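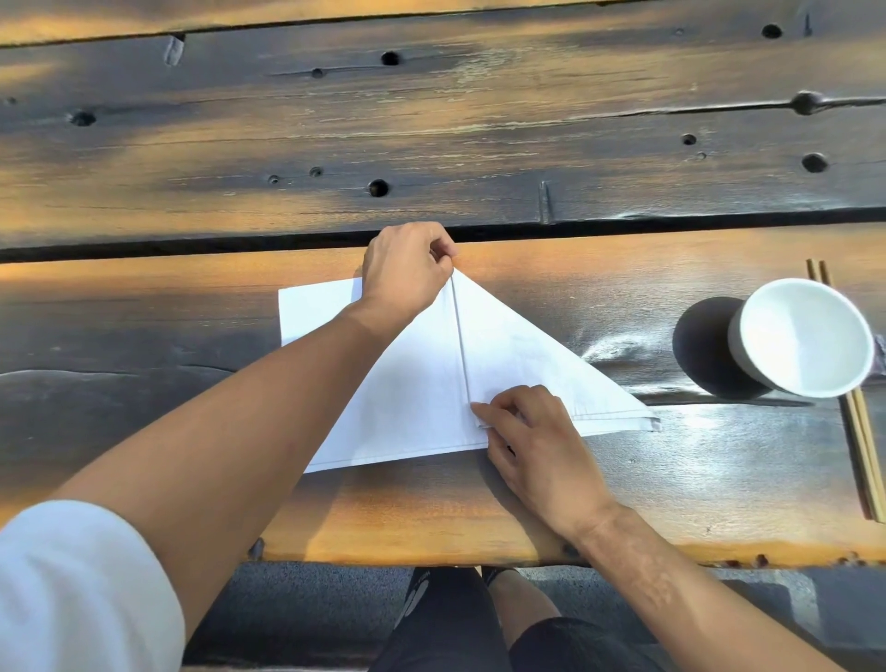 Grotholm 종이접기 시연 모음

이 데이터셋은 양팔 로봇에게 종이 냅킨 접는 법을 가르치려고 모은 사람 손 시연과 원격조종 기록입니다. 왜 하필 냅킨이냐는 질문을 자주 받는데, 수건은 너무 관대하고 골판지는 너무 고집이 세서 그 중간을 골랐습니다. 사람 손 시연은 두꺼운 판자로 짠 어두운 나무 탁자에서 진행했고, 왼손이 꼭짓점을 집고 있는 동안 오른손이 접힌 선을 눌러 나가는 동작이 기본형입니다. 젓가락이나 컵 같은 물건도 탁자에서 치우지 않았습니다. 깨끗한 실험대에서만 잘 접는 정책은 이미 하나 갖고 있고, 별로 자랑스럽지 않습니다.

구성

human/ 머리 시점 영상과 손 관절 추정값
teleop/ Bruson 양팔 장비를 원격조종한 기록
labels/ 구간 표시(집기, 넘기기, 누르기, 놓기)
splits/ 학습용과 평가용 목록

human과 teleop은 같은 접기 순서를 따르지만 시간축은 맞지 않습니다. 사람이 12초에 끝내는 일을 원격조종으로는 대략 6분에 걸쳐 합니다. 억지로 늘려서 맞춘 판본도 만들어 보았으나, 손이 명상하는 것처럼 보여서 배포하지 않습니다.

수집 방법

시연자에게는 순서만 알려 주고 손 모양은 지정하지 않았습니다. 초기 지침서에는 손가락 각도까지 적혀 있었는데, 그대로 따르면 아무도 냅킨을 접지 못했습니다. 지침서는 docs/old에 기념으로 남겨 두었습니다.

원격조종은 Stimar 조종기로 했습니다. 힘 피드백이 없는 설정이라 조종자는 종이가 눌렸는지를 화면으로만 판단합니다. 누르기 구간이 유난히 긴 것은 그 때문이며, 잘라내지 않고 두었습니다. 찢어진 시도도 torn 표시를 달아 포함했습니다. 성공만 모은 파일은 보기에는 좋지만 로봇이 거기서 배우는 것은 근거 없는 자신감입니다. 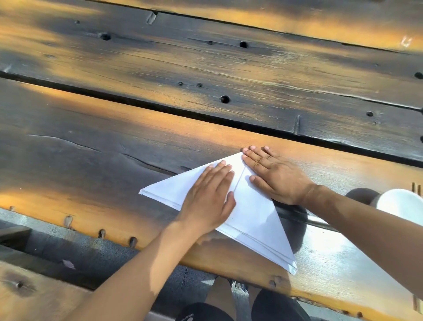 Griffiths에서는 누르기 구간을 하나로 묶지 말고 둘로 나누어야 한다는 의견을 보내왔습니다. 손바닥으로 고정하는 동작과 손끝으로 선을 세우는 동작은 목적이 다른데, 같은 라벨을 쓰면 정책이 둘의 평균을 배워 종이를 어중간하게 쓰다듬기만 한다는 것입니다. 저희 쪽 로봇도 정확히 그렇게 쓰다듬고 있었으므로 반박할 말이 없었습니다. 다음 판에서 press_hold와 press_crease로 나눕니다. 기존 라벨은 labels/v1에 그대로 둡니다.

알려진 문제

햇빛이 얼룩진 영상에서는 손 관절 추정이 흔들립니다. 특히 엄지가 종이 밑으로 들어가면 추정기가 엄지를 새로 발명합니다. confidence 값으로 거르되 너무 믿지는 마십시오.

접힌 종이의 층수는 라벨에 없습니다. 위에서 보고 세는 작업을 시도했다가 라벨러끼리 사이가 나빠져 중단했습니다.

teleop의 그리퍼 개폐값은 장비 설정에 따라 방향이 뒤집힌 기록이 있습니다. meta의 grip_sign을 먼저 확인하십시오. 확인하지 않으면 집어야 할 때마다 정중하게 놓아 주는 로봇을 얻게 됩니다.

권장 용도

모방학습, 구간 분할, 사람 손에서 그리퍼로의 동작 전이 연구에 쓸 수 있습니다. 접기 품질의 절대 평가에는 맞지 않습니다. 시연자들의 솜씨 차이가 큽니다.

변경 기록

v2 torn 표시 추가, 평가 목록 재작성
v1 첫 공개. 평가 목록에 학습용 기록이 섞여 있었고, 그래서 성적이 아주 좋았습니다.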